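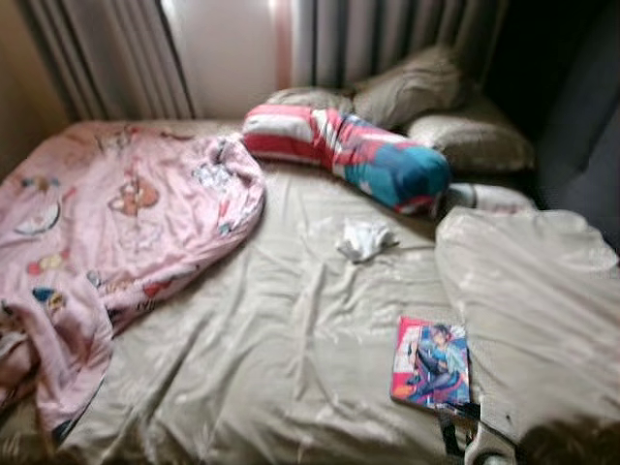
Does a machine that can straighten a quilt take over a housekeeper's job?

It takes over one step of the job, and the rest of the job is rearranged to suit that step. Whether the housekeeper ends up with fewer hours, the same hours or simply different ones is decided by whoever writes the shift plan.

Search this book Enter a keyword Go

Chapter 2
The Bed and the Shift Plan

April
By the course authors

Most writing on automation at work starts in a factory. The parts are hard, the lighting is steady, and each piece arrives facing the same way as the last one. We start with a bed, where none of that holds. A quilt has no fixed shape. It hides things, it catches on corners, and two people who have made beds for years will disagree on what a finished one looks like.

Sellers of cleaning machines know this, and they have learned to speak of "room readiness" instead of beds. Students should be wary of phrases like that. A ready room is the sum of many small acts, and a firm that automates one of them may claim credit for the lot.

The case we follow in this chapter comes from Larnar, a lodging business that rents furnished rooms by the week in the town of Dow. The building has 40 rooms. Its owners were offered a two-armed machine called the Drukis, made by a supplier named Vorkis, and agreed to try it on one floor. The sales material promised that housekeepers would be "freed for guest-facing work." You will meet that sentence again in this chapter, and we suggest you underline it now.

What the job was before

A housekeeper at Larnar had 30 minutes for an occupied room. The bed was one line on the task sheet, though in practice it was done in pieces. The quilt was pulled back early to air the mattress. Pillows were moved while the floor was swept. Anything a guest had left lying about was picked up, looked at, and put somewhere sensible. Then the quilt went back on, usually in one pull from the foot of the bed, and was smoothed by hand on the way out of the door.

Notice how much of this is looking and deciding. Is a paper tissue trash? Almost always. Is a small piece of cloth laundry, or something the guest will want back on the pillow tonight? Should a magazine be closed, stacked or left open at its page? Housekeepers settle these questions in a second or so, and the task sheet never mentioned them. When the task sheet became the basis for planning the trial, they dropped out of sight.

This is the first point of the chapter. A job is usually automated from its written description, and written descriptions are thin. They are drawn up for pay, for training or for settling complaints, and they leave out whatever the people doing the work already know.

What the machine is asked to do

The Drukis was asked for less than its name in the brochure suggests. It was to take hold of the quilt, lift the edge, and move it until the cover lay flat. Pillows were left for a later version. So were sheets.

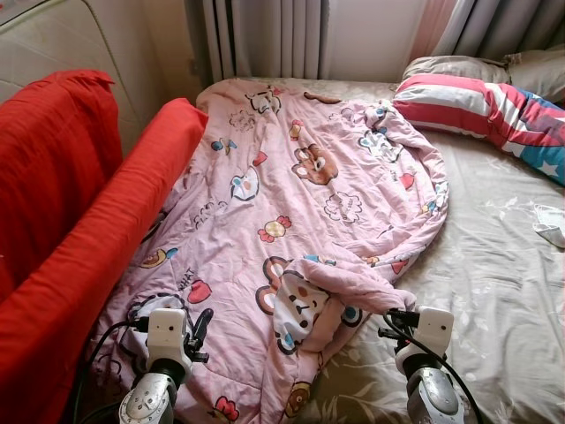
Figure 2.1. Two grippers working over a printed quilt. The right-hand gripper has hold of a folded edge.

Readers who have handled bedding will see the difficulty. A fold in a heavy cover can be doubled back on itself, so that the edge on top may belong to a layer from somewhere else. Pull it and the far side moves. A person feels this through the hands and changes grip without thinking. A machine has to work it out from what it can see and whatever its fingers can report, and a busy print makes it no easier to tell one layer from the next.

Larnar's log for the trial lists 658 attempts at a quilt. We would like to tell you what share of them went well, but the log has only a box marked "completed," and the supplier's guide defines a completed attempt as one in which the machine reached the end of its routine. It says nothing on how the bed looked. Housekeepers had no box of their own to fill in. When you read a success rate in a report, find out who was allowed to define success – and whether the people who had to tidy up afterward were asked.

What changed for the people

The shift plan was rewritten on a Friday, before the trial had started. Time for the bed was taken out of each room on the trial floor. Three new duties were put in, under headings that sounded minor: clear the bed, start the machine, check the bed.

Clearing turned out to be the old deciding work under a new name. Everything loose had to come off the quilt and be kept away from the arms. Starting the machine meant waiting to see that it had begun properly. Checking meant smoothing by hand, as before. The housekeepers said, in the notes we were shown, that the floor felt slower and that they were blamed for it. The management notes from the same weeks call the trial "promising." Both may be fair accounts. They are measuring different things, and only one of them was sent to Vorkis.

As for guest-facing work, we asked what it was. The reply was that it had yet to be defined.

We don't claim that machines of this kind will stay slow, or that nothing useful can come of them. Lifting heavy covers all day is hard on backs and shoulders, and a device that did it well would be welcome. Our complaint is with the order of events. The hours were cut on the strength of a promise, and the evidence was gathered later by the party that had made it.

Before you read on

Choose a task you have been paid to do, or have watched someone do closely. Write it out as a task sheet would, in five lines or fewer. Then do the task, or watch it again, and keep a second list of every decision that the first list missed. Bring both to class. We will use them in Section 2.1, where the Larnar shift plan is printed in full next to the one it replaced.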